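Painting a small room without losing the will to live

Posted November 15, 2019 in Walls and Floors

Every few years I forget what painting a room is like and decide to do it again. The memory goes the way of dental work. You recall a bit of discomfort and a nice result, and before long you're standing in the paint aisle at Ukell holding three strips of card and saying the word "duskier" to a stranger.

These are the notes I wish I'd kept from the previous times. They apply to an ordinary room with ordinary plaster and an owner of ordinary patience.

Choosing the colour

Those little cards lie. They lie by being small. A colour you like at the size of a stamp will shout at you from a whole wall, so go one shade quieter than your instinct and you'll probably land where you meant to.

Buy a sample pot and paint a sheet of lining paper with it, two coats, right to the edges. Then move the sheet about the room for a few days. Try it by the window, in the gloomy corner, and next to the skirting under the electric light. Painting samples straight on to the wall leaves raised edges that show through the finished job, and I have a patch behind the bookcase shaped like Denmark to prove it.

If you want one wall darker or brighter than the others, pick the one you face when you walk in. Strong colours need more coats than you think. Reds and yellows are the worst for this, and no tin has ever admitted it.
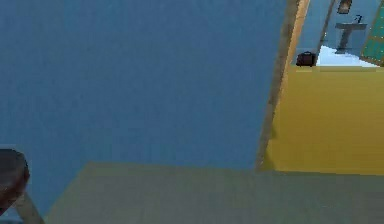
Plain blue wall, grey-green floor. Keep a strong colour flat and let the floor stay quiet.

Before you open anything

Preparation is most of the job, which is a pity, as it's the part with no colour in it.

Wash the walls with warm water and a small squirt of washing-up liquid, then again with clean water. Kitchens need sugar soap. Start at the bottom and work up: dirty water running down a dry wall leaves streaks that are harder to shift than the original dirt.

Fill holes slightly proud and sand them back when they're hard. Filler shrinks. If you leave it level while it's wet you will have a dimple for every picture hook you ever owned, and they'll all come out to greet you the first time the sun is low.

Cracks along the top of the skirting want decorator's caulk, smoothed with a wet finger. Do not use bathroom silicone. Paint slides off it like an egg off a good pan, and you'll be cutting it out with a knife while somebody asks how it's going.

Take the plates off sockets only if you know what you're doing and the power is off at the board. Otherwise loosen nothing, tape neatly, and use a small brush.

Tape

Low-tack tape, the decent kind. Press down the edge you're painting against with the back of a spoon. Then run a very thin line of the colour that's already there along the edge of the tape and let it dry. Any bleeding will be in the old colour and you won't see it. My brother-in-law Shahab Tehrani taught me this and has mentioned it at every family meal since.

Pull the tape while the last coat is still slightly soft, slowly, back on itself at an angle. If you leave it until next week it will take the paint with it in a long, satisfying, ruinous strip. If the paint has already dried hard, score along the join with a sharp blade first.

Where two colours meet in a corner

Hardly any corner is straight. Put a spirit level against yours and try not to take it personally. If you follow the actual corner with your brush, the wobble will show from the doorway. Instead, let the darker colour stop on a true line a hair to one side of the corner, and the eye will accept it without complaint.

Paint the lighter wall first and bring it round the corner by a finger's width. Let it dry overnight. Then tape, and bring the darker colour up to meet it. Doing it the other way round takes an extra coat and some language.

Rollers and how they go wrong

— Wrap a new roller sleeve in sticky tape and peel it off before you use it. Out comes the fluff that would otherwise be in your wall for good.

— Medium pile for most plaster, short pile for anything very smooth. Long pile is for outdoors and for people who enjoy texture.

— Cut in one wall at a time and roll it straight away while the edges are wet. If you cut in the whole room first, you get a picture-frame effect around every wall, slightly darker, forever.

— Load the roller properly. Bands and stripes mostly come from a dry roller being pushed hard by a tired person. If you can hear it hissing, it wants more paint.

— Finish each section with light strokes in one direction, ceiling to floor, and then leave it alone. The urge to go back over a half-dry patch is strong and must be resisted. Go and stand in the garden.

Between coats, wrap the roller and tray tightly in a plastic bag. They'll keep overnight quite happily. For longer gaps, put brushes in a bag in the fridge, with a label on them if you share the fridge with anyone hungry.

How much to buy

Measure the width of each wall, add them together and multiply by the height. Take off a bit for the door and window if you're feeling exact. The tin will give you a coverage figure, which was evidently achieved in a laboratory by angels. A standard tin should in theory manage up to 24 square metres a coat, and I've never got near it on old plaster.

Check the batch number on every tin. If you end up with different batches, tip them together in a big bucket and stir before you start. The difference won't show in the tins. It will show halfway along the wall.

The floor

Cover it with cotton dust sheets. Plastic is cheap and slippery, and paint sits on it in wet puddles waiting for your sock. If you must use plastic, tape it down at the edges and put an old sheet on top.

Should you be painting the floor as well, do it last. Start in the far corner and finish at the door. I know you know this. I knew it too, and I still spent part of an evening on a windowsill in November. Use proper floor paint and thin coats. It may feel dry the next morning but it's still soft underneath, so give it several days before the furniture comes back, and put felt pads on the feet.

A matt finish hides lumps and shows scuffs. Satin does the reverse. Decide which you have more of.

Getting rid of the smell, and the leftovers

Open the windows, top and bottom if they're sashes. A cut onion in a bowl does nothing except make the room smell of paint and onion.

Pour what's left into a clean jam jar, filled nearly to the lid, and write the room, the colour name and the date on it. It will last far longer than it would in a big tin full of air and rust. Keep it somewhere that doesn't freeze. For small chips later on, dab it on with a bit of sponge. A brush leaves a shiny little stroke.

Wash brushes in lukewarm water until it runs clear, then once more, because it was fibbing. Shape the bristles with your fingers and hang them up by the handle. Mine live on a row of nails in the shed, apart from the good one, which is missing again.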